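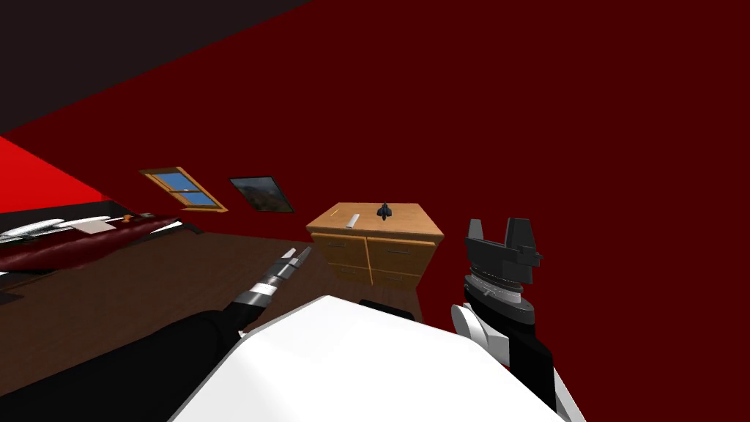
The woman at the ferry office said the last boat to Ondale had gone at noon and there would not be another until the wind dropped. She had a list of rooms. She read it to me over the phone, slowly, the way you read to someone who is writing it down, and I wasn't writing it down. I took the first one.

It was upstairs in a house on Gilani Street, over a shop that sold rope and paint. The owner left the key under a brick and I never met her. I paid for one night and stayed 4.

I was going to Ondale to sign for my father's boat. He had kept it there for most of my life and I had been on it twice. The yard had written to say he owed 822 in storage, and that if the family wanted the boat they should come before the end of March. If not, a man had offered 3,000 for it as it stood. My sister said take the money. My mother said she didn't care, and then called back an hour later to ask if the engine still ran.

The first evening I ate at a place called Rustisano, which had six tables and a heater that clicked. The waiter asked if I was waiting for the boat. I said yes. He said everyone was. At the next table two men were arguing about whether the wind would go around to the west by morning, and one of them kept drawing on the paper tablecloth to prove it.

It did not go around. In the morning I walked to the ferry office and looked at the sign on the door and walked back. I did this again after lunch.

I had the letter from the yard with me, and also an envelope my mother had given me, which I had put off opening. That second night I opened it. It was receipts, mostly. Diesel, varnish, a new pump. There was one for a sail from Flerer, marked paid in full, and on the back in my father's writing was a list: bread, batteries, call home. The call home was crossed out. I looked at the date and tried to remember if he had called. I would have been nine.

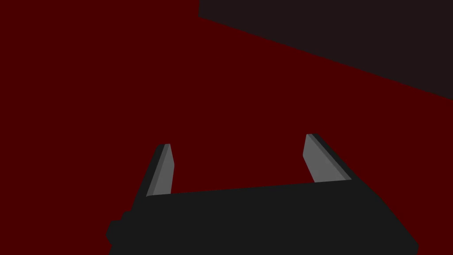

Upstairs on Gilani Street.

On the third day the rope shop was open and I went in to get out of the rain. I bought a length of blue line I had no use for. The man measured it against a brass rule on the counter and asked what boat it was for. I told him the name. He said he knew it, it was number 228 at the yard, green once, and that the owner used to come in for paint and stand talking until they closed.

I said that didn't sound like him.

He shrugged and coiled the line. He said the man talked about the tides, and the price of things, and his kids – a girl who was good at math and a boy who got seasick.

I paid and went back up. I called my sister and told her the boats still weren't running. She asked what I was going to do about the offer. I said I wanted to see it first. She said, you get sick just standing on a dock, and I said I knew that.

The wind dropped in the night. I heard it stop. At six the ferry office called and the same woman told me to be there by seven, and to bring something warm.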